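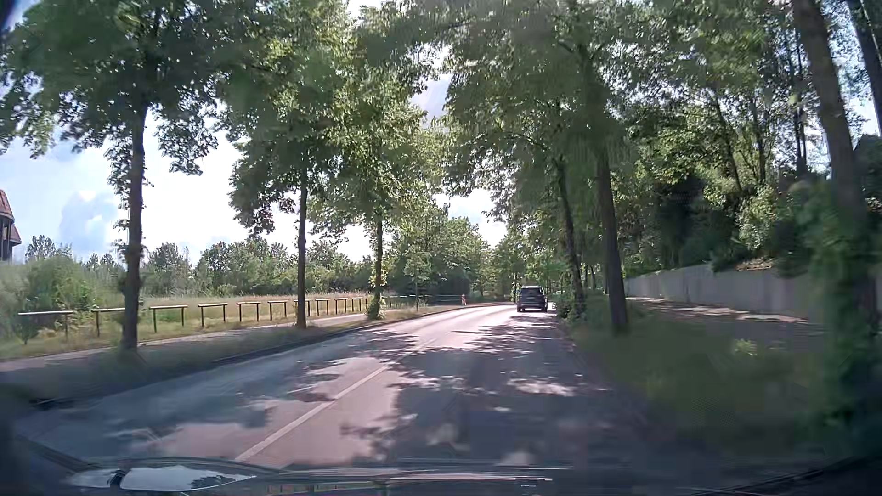 # Visit report: Costigan maltings, Trellirville

Open day, late summer. Our party was three: Boyang Feng, Darcy Whitcombe and the writer. Costigan malts barley for small breweries and two distilleries, with a little wheat and rye when there is floor space. The site is an old grain store with a newer steel building joined to its north wall. Tours left at 10 in the morning and again after lunch. We took the first.

## Intake

Barley comes in by truck and is tipped through a grate into a pit. Each load is probed before tipping. The sample goes to a bench beside the weigh office, where it is checked for moisture, protein, screenings and split skins. A germination test has been done earlier on a sample sent by the grower, and a load is not booked until that result is in.

Rejected loads go for feed. Our guide, Kagiso Magagula, said the most common cause last season was pre-harvest sprouting, followed by high protein. He would not give a rejection rate.

The cleaner is a two-deck screen with an aspirator. Dust is drawn off to a bag filter outside. The bags looked due for a change and the gauge on the housing had been taped over, pending a replacement part.

## Steeping

There are two conical steep tanks. The cycle is wet, air rest, wet, air rest, wet, with the last immersion kept short. Air is blown in from the base during the wet stands, and carbon dioxide is drawn off the bottom during the rests. The target is the usual mid-forties for moisture, checked by weighing a drained sample in a perforated pot.

Water is from the plant's own well. It arrives cold enough that the first steep is slow for much of the year, and a plate heat exchanger was added to take waste heat from the kiln exhaust. The payback on this was discussed at some length. Boyang asked whether the exchanger fouls with rootlet dust, and the reply was yes, and that it is washed down after every kiln run.

Steep-out water goes to a settling pond. The first steep is the dirtiest and is handled apart from the other two.

## Germination

The older building still has a working malting floor. The drum is in the steel building and takes most of the tonnage. Batch size in the drum is 12 tonnes, barley as steeped dry weight. It was made by Zovov and bought second-hand. It turns slowly, and only at intervals, to stop the rootlets matting.

On the floor, the piece is turned by hand with a wooden shovel and raked between turnings. Bed depth is changed with the air temperature. We were allowed to take a handful and rub out a kernel. The inside smeared evenly to a white paste over most of its length, with a hard tip, so there was perhaps a day to go.

Floor malt costs more to make and sells for more. Magagula put the difference down to labour and gave no view on flavour.

## Kilning

The kiln has a perforated floor and an indirect gas burner. Free drying is run with high airflow until the air-off temperature begins to climb, then airflow is cut back and temperature raised in steps to curing. The batch we saw was in the drying stage, so the fan was on full and talking in the kiln room was not practical.

Log sheet entries are still made by hand as well as by the controller. The open sheet was for batch 429. Air-on and air-off temperatures were entered hourly, in pencil, with one gap overnight.
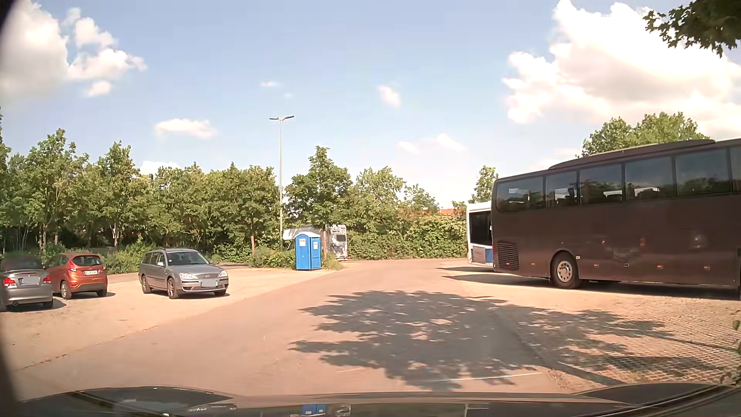 **TEROW, December.** The retained samples have now been run. Two bags were taken home from the open day, one of drum malt and one of floor malt, both from the same lot of two-row barley.

Extract was slightly higher for the drum sample. Friability was also higher, and more even between repeats. The floor sample showed a wider spread in kernel modification when cut lengthwise, as expected from a bed turned by hand. Colour was the same within the error of the method. Wort from the floor sample ran off more slowly in both trial mashes, and the second was stirred once to free the bed.

Malt was ground on the small two-roller mill, with the gap unchanged between samples. A finer gap for the floor malt might have closed some of the difference in extract. Darcy has kept back 602 grams of it for a repeat.

No sensory panel was held. The two worts were tasted by those present, and opinion was split.
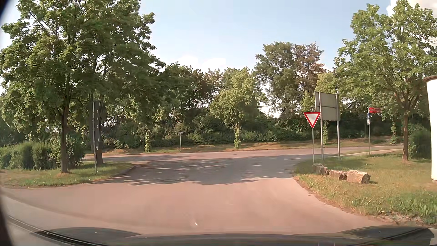

Lorraine Trevaskis, on reading the draft, wrote that the comparison is unfair to the floor malt. Her point is that the two lots were kilned on different days, and that a piece pulled from the floor with hard tips still showing would give these numbers whatever the method. She would like the kiln sheets for both batches before anything is said about extract. Prodromos Tzanetos agrees on the kiln sheets but thinks the run-off result stands.

The sheets have been requested from Costigan. Nitrogen results are also outstanding.

## Points to follow up

- Kiln sheets for both retained samples
- Minimum order for unblended floor malt, and whether it can be had in lined sacks
- Moisture at intake for the barley lot used
- Washdown procedure for the heat exchanger, which Boyang wants for his own dryer
- Repeat mash on the held-back floor malt with the narrower mill gap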